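第四讲课堂讲义：手持夹爪采集套件怎么挑

先说个事，上次作业里有一半同学把“末端执行器”写成了“末端处理器”，我都改了，下次不扣分，下下次扣。

好，这一讲咱们不讲公式，讲买东西。对，就是买东西！以后你们进实验室、进公司，十有八九会碰到这么一天：老板丢过来三份报价单，问你哪一套好。你要是只会说“这个参数高”，那就有点尴尬了。所以我挑了手持夹爪套件这一类产品，带大家过一遍我自己的评测思路。

我手上这次对比的是两套：Feltumard 和 Niskanen。前者我用了一个学期，后者是 November 才到的（十一月，抱歉，我笔记中英文混着写惯了）。另外还有一家 Skekatora，只寄了资料没寄样机，我就不评了，资料写得再漂亮，手没摸过我是不敢讲的。

一、先看手感，再看参数表

我知道你们喜欢先翻参数表，我以前也这样。可是这种东西是人拿着干活的，一拿就是一下午。Feltumard 的握把偏粗，我手小，握久了虎口发酸；班上个子高的几位同学倒觉得正好。Niskanen 的握把细一圈，扳机行程短，上手快，但是短行程有个麻烦，后面讲。

建议你们评测的时候找至少三个手型不一样的人来试，每人连续做满 24 次抓取再填表。为什么不是做两三次就填？头几次大家都觉得新鲜，打分普遍偏高，这个坑我踩过。

二、指垫和连杆

指垫决定你能抓什么。软垫贴合好，抓水果这类圆东西比较稳当，可是容易沾灰，沾了灰摩擦就变，你前后两批数据就对不上了。硬垫耐用，抓鸡蛋你就自求多福吧。

连杆这边主要看铰接处的间隙。最土的办法：把两根指爪张开，用手指轻轻左右晃一下，听声音，有“咔哒”的就要小心。间隙大了，扳机给的开度和指尖真实开度之间会差一截，而你的学习算法是老老实实相信扳机读数的。

选测试物品，我的原则是混着来，大小、颜色、软硬都别太整齐。清一色的木方块谁家都抓得漂亮，测了等于没测。我比较喜欢用一盘水果，圆的会滚，小的会躲在大的后面，反光的包装还会给视觉添点乱，特别好用。
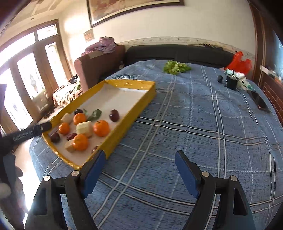 图4-1 黄色浅盘里的水果抓取任务：橘子与深紫色圆形果实混放，夹爪张开，指垫为蓝色。

大家留意一下橘子和它旁边那些深紫色的果子，挨得相当近。一堆东西挤在盘子的一头，夹爪从哪个方向下去、先动哪一个，都是要操作的人自己拿主意的。我给学生的要求是：动手之前心里先定好顺序，别下去了再犹豫，犹豫的那几秒在数据里就是一段没头没脑的抖动，清洗的时候烦死人。

还有这只浅盘，边不高，但是有边就有碰撞。指爪贴着盘边下去的时候特别容易刮到，初学者十有八九会把盘子推走。写评测时请单独记一栏“容器位移”，别和“抓取失败”混在一起，这两件事的原因差得远呢。盘边那层包装又亮又皱，做视觉的同学可以顺便想想高光怎么处理，课后可以来找我聊，这个话题我能讲一晚上。

三、数据这一头

硬件顺手了，数据导不出来也白搭。我拿两套各录了 200 条，同样的任务，同一个人操作（辛苦 Ratree Yimyam 同学了，请她喝了奶茶）。Feltumard 导出慢，但是时间戳整齐，图像和开度对得上。Niskanen 导出快得多，可是开度曲线在闭合那一下常常跳，我怀疑就是前面说的短行程：手指稍微一动，读数就冲到头了。怀疑归怀疑，我还没拆开看，你们谁有兴趣可以拿去当大作业题目。

再说容量。我们课题组目前攒下来可用的是 2,268 条，其中水果类 791 条，占了大约三分之一。听着不少吧？真训练起来还是不够吃。所以报价单上“单条存储大小”这一行一定要看，一条大一点，乘上几千条，硬盘钱就出来了。

四、售后，售后，售后

重要的事说三遍。我们的第一套是从 Pestdale 那边租的，租期里扳机弹簧断过一次，周一报的修，等换件的时候进度全停了。买之前请问清楚三个问题：易损件单卖吗？指垫多少钱一副？固件升级之后旧数据还能不能读？第三个问题很多销售答不上来，答不上来也是一种回答，记到表里。

五、我自己的选择

如果是给本科课用，我会选 Niskanen，轻、上手快，学生摔得起（也别真摔啊）。如果是正经采数据做训练，我还是留着 Feltumard，手酸就酸一点，时间戳对得上比什么都强。Fongchan Rojanasak 老师跟我意见相反，她觉得握着不舒服，人就会偷懒，偷懒的数据比跳变的数据更难救。她说得也有道理，下次请她来课上跟我吵一架，欢迎围观！

作业

1. 两人一组，自选一套夹爪，按本讲的表格完成评测，“容器位移”一栏必填。
2. 自己搭一个抓取任务，物品不少于五种，至少有一种会滚。拍照附在报告里。
3. 写半页纸说明：如果预算只够买一套，你买哪一套，为什么。写“都挺好”的，退回重写。

借设备的同学请提前在登记本上写名字，还的时候把指垫擦干净，用微湿的布就行，别用酒精，上一届有人用酒精擦，垫子边上全翘起来了。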